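Keep the Lid, Lose the Set

By Ditte Snorradóttir

2nd December

Every December the stores fill up with cookware in boxes. Ten pieces, twelve pieces, fourteen pieces, all in the same color, with a ribbon printed on the cardboard. People buy them for newlyweds, for kids moving into a first apartment, and for themselves. I think most of them should buy one pot.

I sold kitchen goods for a long time, first at Gunnlaugsson on the harbor road and later at the bigger Konanis store out by the highway. I sold a lot of sets. They were easy to sell. The customer does not have to know anything about cooking or about pots, and the price per piece always looks good on the card.

The trouble is how pieces are counted. A lid is a piece. A steamer insert is a piece. In some boxes the plastic spoon and the plastic spatula are each a piece. A twelve-piece set can come down to five things you put on the stove, and of those five, most homes use two. The small saucepan is too small for soup and too big for melting butter. The middle frying pan does nothing the large one can't do. They go to the back of the cupboard, and every time you want the good pan you have to lift the others off it.

I have heard the argument for sets many times, and I made it myself across a counter. A young person with an empty kitchen needs everything at once. That is true for a few days. After that they need whatever fits the food they cook, and they don't yet know what that is. Someone who eats rice every night wants a different pot from someone who makes pancakes on their day off and lives on sandwiches the rest of the time. Give them one decent pot and let them find out.

Price is the other argument. The Broltden set that Konanis had on the front table last year was 2,000 kronur off if you bought it before the holidays, and people lined up for it. The discount was real. But a saving on a pan you never use is still money spent on a pan you never use.

There is also the matter of parts. When the handle of one pot in a set comes loose, most people put up with it for a year and then replace the whole set. A second-hand shop near me, Damudetti, has a back shelf of nothing but lids. Plain glass ones, steel ones, enamel ones with chips in the rim. The pots they belonged to have been thrown out. A lid sells there for 900 kronur, or 719 if it has no knob, and I have bought several. A flat lid a little too wide for the pot works fine. You can put the same one on a frying pan, a soup pot, and a bowl of dough.

I would go further and say the lid is the part worth caring about. A glass one lets you check the rice without letting the steam out. It saves fuel, keeps the grease off the wall, and doubles as a tray for peelings if you turn it over. Yet it is the part the makers spend the least on. They put a thin knob on it with one screw, and the screw rusts.
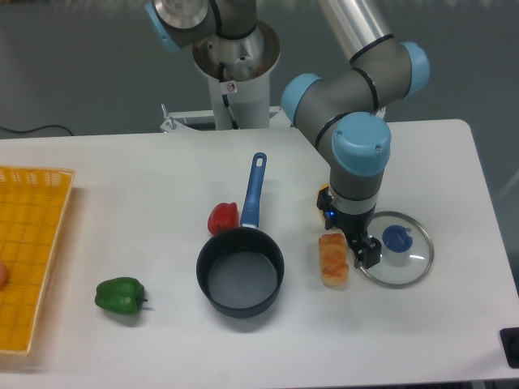
A round lid of clear glass, the most useful shape in the cupboard.

So what should you give this year? If it were my money, I would buy one heavy pot that holds enough for four people, with a lid that fits and a knob that can be replaced. If there is money left, add a frying pan next year, when you know what they cook. Wrap it in a dish towel.

And if you already own a set, take everything out and put it on the floor. Put back what you have used in the past month. Carry the rest to a second-hand shop, but hang on to the lids until you have tried them on what you kept. My own cupboard has two pots, one pan, and four lids, and the door closes.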